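**Gray plastic storage tote, black scuffs won't come off. Worth saving?**

posted by Donnie Ogilvie

Clearing out the garage since April and I've got a big gray tote that held bike parts for years. Dark streaks up the sides, grime ground into the bottom. Dish soap did nothing. Tried a magic sponge, got maybe the top layer and then it just smeared. Want to use it for the kids blocks and outdoor toys so nothing too nasty please. Also is it ok to sand it? My neighbor says sand it.

---

**Orellana**

Don't sand. You'll get a million tiny scratches and every one of them grabs dirt, looks worse in a month.

Baking soda and a little water, make a paste, leave it 2 hours. Then an old toothbrush, small circles. Rinse. For the streaks that are left, rubbing alcohol on a rag - outside, gloves on. Wash the whole thing with soap after, before any toys go in.

Some of it is not dirt. If something hard or rubbery rubbed the plastic the mark is kind of in there and you get it lighter, not gone.
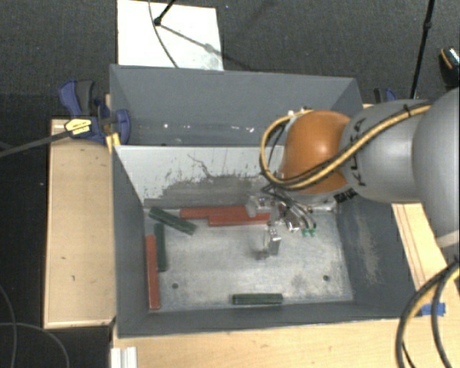

*Streaks low on the back wall, scuffs on the floor. Red-orange and green blocks in the box.*

Marks like those I'd give one go with the paste and then stop. Blocks don't care.

Oh and check the bottom for holes if its going to live outside. Could be good, lets rain out, but small stuff drops thru.

---

**Beathag Gillies**

Agree on no sanding. If you really must, 1,000 grit, wet, and try it on the underside first. I did one with coarse paper and ruined it.

I skip the alcohol and use plain white vinegar for the greasy part. Slower. Smells. Don't mix it with bleach, ever.

Leave it in the sun to dry, lid off, otherwise you get that musty smell and it stays forever.

---

**Lekeo**

just buy a new one they're cheap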